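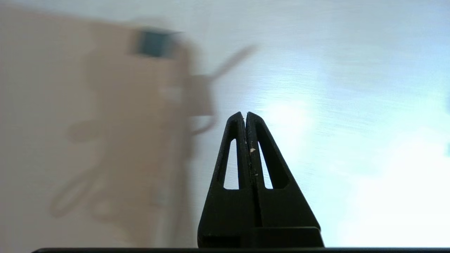 Linalel Evening Workshops – Frequently Asked Questions

Posted in: Courses and Classes | Help for New Members

Do I need any experience?

No. The beginners' sewing and clothes repair classes start with threading a needle and go on from there. The pattern cutting class is harder and you should be able to use a sewing machine before you book it.

When are the classes?

Classes run from 6.30pm to 8.45pm in term time. The doors open at 6.15pm. The spring term starts in January and places go on sale in November.

How many people are in a class?

The limit is 12 for beginners and eight for pattern cutting. We need at least 4 bookings for a class to go ahead. If yours is cancelled we will email you and refund the full fee.

What should I bring?

Something to mend or alter, if you have it, washed beforehand. Thread, needles, pins and chalk are included. Fabric is not, apart from offcuts for practice. You are welcome to use your own scissors – please put your name on them.

Can I bring my own sewing machine?

Yes, if it has a plug in good order and you can carry it up one flight of stairs. There is no lift at the Pascual Street entrance. If you need step-free access, ring us first and we will open the side door on Brullora Lane.

Who teaches the classes?

Angelica Lagman teaches beginners and clothes repair. Alfredo Policarpio teaches pattern cutting and the zip and lining sessions. They cover for each other when one is away.

How much does it cost?

A full term of pattern cutting is £200. Prices for the shorter courses are on the booking form. You can pay in two parts, the second by week four.

What if I miss a week?

You can't carry a missed class over to another term. Ask your tutor for the handout and, if there is a free seat in another group that week, you can sit in.

Can you mend something for me?

We don't take in repairs. The Prudska alterations counter on the ground floor does, and they set their own prices.

Can children come?

Over-14s can join the beginners' class with an adult who has also booked. Younger children can't be in the room while the machines are on.

Where can I park?

There are spaces behind the building after 6pm. The 222 bus stops opposite.

Contact the Linalel office | © Linalel Evening Workshops | Back to top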